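Capítulo 4. Preparar y cuidar la mesa blanca Stullasetti 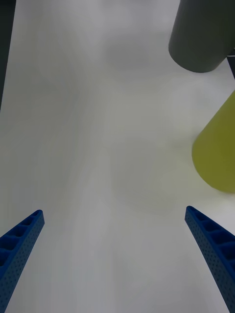

Según Graciela Lagos, el tablero agradece más una pasada corta cada noche que una limpieza a fondo al mes, y después de dos inviernos con la mesa en el taller sigue pensando lo mismo. Nosotros también. ¡Es una superficie estupenda para trabajar y se mantiene con muy poco!

Antes de empezar

Tenga a mano:
2 paños de microfibra limpios
jabón neutro
un cuenco con agua tibia
la cera Rallska (incluida en la caja, 400 ml)

Nota: el blanco del tablero no es uniforme. Tiene zonas algo más grises y otras más claras, como nubes suaves, y forma parte del acabado. No intente igualarlas frotando.

4.1 Primera limpieza

1. Despeje la zona que vaya a limpiar. Si hay piezas altas apoyadas en la mesa, levántelas; no las arrastre.
2. Retire el polvo con un paño seco, siempre desde el centro hacia los bordes.
3. Humedezca el segundo paño, escúrralo muy bien y añada unas gotas de jabón.
4. Pase el paño en tramos largos y sin apretar. Se nota enseguida lo bien que desliza — da gusto, de verdad.
5. Aclare el paño y repita hasta que no quede jabón.
6. Seque.

Precaución: no use estropajos, polvos abrasivos ni disolventes. El acabado pierde el mate y ya no se recupera.

4.2 Manchas tenues

Las sombras de dedos y los roces leves se ven sobre todo con luz lateral. Agáchese hasta tener los ojos casi a la altura del tablero y mire hacia la ventana: aparecerán todas.

1. Marque mentalmente la zona y humedézcala con agua tibia.
2. Espere alrededor de 4 minutos.
3. Frote en círculos pequeños con la yema del dedo envuelta en el paño.
4. Si la sombra sigue igual después de secar, probablemente sea del propio acabado. Déjela estar.

4.3 Encerado

Conviene hacerlo en septiembre, antes de encender la calefacción, y otra vez al llegar la primavera.

1. Agite el envase.
2. Ponga una cantidad como una avellana en el paño seco y extiéndala en capa muy fina.
3. Deje reposar toda la noche sin apoyar nada encima.
4. Saque brillo por la mañana, con suavidad. ¡El tacto cambia muchísimo!

Nota: en el modelo Ocampo 308 el canto lleva otro tratamiento. Encere solo la cara superior.

Para pedir más cera, indique la referencia impresa en la tapa del envase. El ajuste de las patas se explica en el capítulo 5.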